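19 Apr 2024
Milagros Navarro

Continued the dye fastness runs on the cotton check fabric from Dizon. Batch 6 came out of the bath with the same faint halo as batch 5, so the rinse is still suspect. I went back to the old order: cold rinse, soap at 60 C, second cold rinse, then hang. Drying took 11 hours with the window shut.

Rub test, dry: no transfer I could see on the white cloth. Rub test, wet: slight blue on the cloth, worse along the weft. Alfredo graded the same strips without seeing my numbers and came out half a grade lower on the wet ones. We will keep his grades for now, as he has done more of these than I have.

Covarix fixer is nearly gone. What is left has thickened at the bottom of the jug and I don't want to use it for anything that gets reported. Ordered more through Jilham, delivery in May. Until then we can do the unfixed controls and the light exposure set.

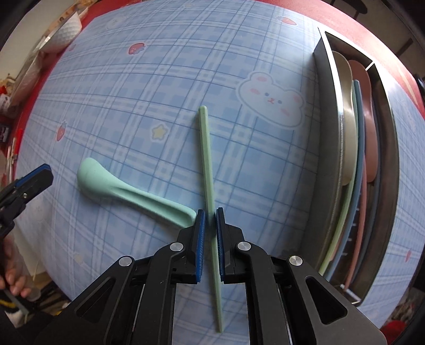

Light exposure: 14 strips mounted on card, half of each strip covered with foil. The lamp was moved back to the 8 inch mark after the last set faded unevenly. Check that the fan is on before leaving the room. It was off when I came in and the cards had curled at the corners. I flattened them under the cutting board and restarted the clock from zero.

Alfredo thinks the halo comes from the water and not from the rinse order. He may be right. The softener cartridge is past its change date. Plan is to split the next batch, one half in tap water and one half in distilled, everything else the same.

To do:
- new softener cartridge
- relabel the strips from batch 4, the pencil has rubbed off
- ask Sustavmont if the drying rack can go higher on the wall
- write up the wet rub grades, both sets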